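Zu Besuch bei Geser: Tag der offenen Tür im Packhaus

Eigentlich wollten wir im März nur ein paar Tage wandern, aber in der Pension in Vindville lag ein Zettel aus: Geser öffnet seine Türen, Eintritt frei, Kaffee inklusive. Da konnten wir natürlich nicht vorbeigehen! Also standen wir kurz nach neun mit einer erstaunlich langen Schlange vor dem Tor und bekamen Besucherschildchen mit Nummern darauf. Ich hatte die 173.

Die Führung dauerte 45 Minuten und begann im alten Lager, wo es herrlich nach Pappe und Bohnerwachs roch. Früher wurde hier alles in Holzkisten sortiert, heute stehen überall Wannen und Kästen, und ich habe mich ein wenig in diese schlichten Behälter verguckt. Man sieht ihnen die Arbeit an, vor allem an den Schrägen, wo die Beschichtung verkratzt und abgewetzt ist. Mein Mann fand das weniger aufregend und fragte lieber nach den Versandkartons von Rallover, die sich bis unter die Decke stapelten. 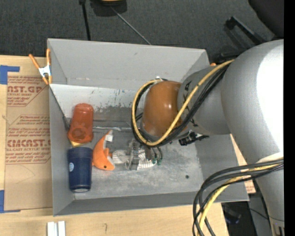 Mittagspause und Werksverkauf

In der Kantine gab es Linsensuppe für 4 Euro, dazu dunkles Brot und so viel Senf, wie man wollte. Wir saßen an langen Tischen mit lauter fremden Leuten und kamen sofort ins Gespräch — über Keller, Dachböden und die ewige Frage, wohin mit den Schrauben. Danach ging es in den Werksverkauf, den Dhillon gleich nebenan betreibt. Einen Rollwagen für 198 Euro haben wir tapfer stehen lassen, aber zwei kleine Sortierkästen mussten mit.

Wer hinfahren möchte: Der Parkplatz ist klein und war schon am Vormittag voll. Vom Bahnhof läuft man gemütlich eine Viertelstunde, immer am Bach entlang.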